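Workshop Tips: Looking After Old Flight Gear and Squadron Papers

Most families with a wartime flyer somewhere in the tree have a box of his things. Mine came to me in March with a leather helmet, a pair of goggles, a pilot's logbook and a roll of charts. These are the methods I use at the bench. None of them needs special equipment.

Leather helmets

Brush off loose dust with a soft brush, working from the crown down. Don't use saddle soap or neatsfoot oil. Both darken old leather and the oil goes sticky within a few years. Stuff the helmet with acid-free tissue until it holds its shape, then leave it on a shelf out of the sun. If there is red powder on your fingers after handling it, the leather is breaking down and should be touched as little as possible.

Snaps and buckles often have a green crust. Pick it off with a wooden toothpick. Slip a bit of thin card behind the metal first so you don't scratch the hide.

Goggles

Rubber padding that has gone hard will not come soft again, whatever the bottle says. Keep the strap slack and store the goggles flat. Glass lenses can be wiped with a cotton swab barely damp with distilled water. Plastic lenses get a dry microfiber cloth and nothing else.
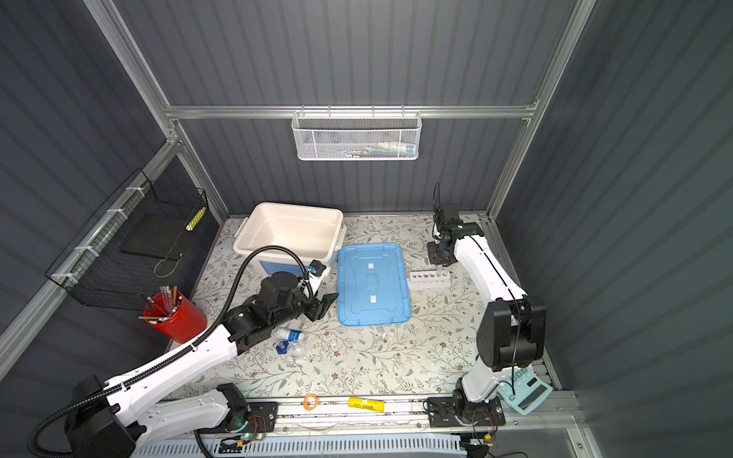 Logbooks

Wash and dry your hands and skip the cotton gloves, which snag on page edges. Support both covers when the book is open. A rolled towel on each side does the job. My book runs to 170 pages and I photographed every spread before doing anything else, so the original now comes out of its box once a year.

Don't mend tears with household tape. If old tape is already there, leave it alone. Bleddyn Mathias, who taught me paper repair, used to say the second person to fix a book does most of the damage, and I have seen enough to agree with him.

Rusty paper clips leave a stain and then a hole. Slide a strip of polyester film under each side of the clip, hold the page down, and ease the wire open.

Charts

A chart that has been rolled for decades will crack if you force it flat. Put it in a lidded plastic tub on a rack above a damp towel – the paper must never touch the towel – and check it every hour. Test the inks first with a damp swab in one corner. If any color lifts, stop there. Once the chart relaxes, lay it between clean blotters under a sheet of plywood and change the blotters the next morning.

Storage

I use Storach boxes, the 11-inch depth for helmets and the flat ones for charts. Any acid-free box with a snug lid will do. Keep them off the basement floor and out of the attic. A closet on an inside wall is best.

Write labels in pencil, on the box – never on the object. Put the owner's name, his unit if you know it, and who gave you the item.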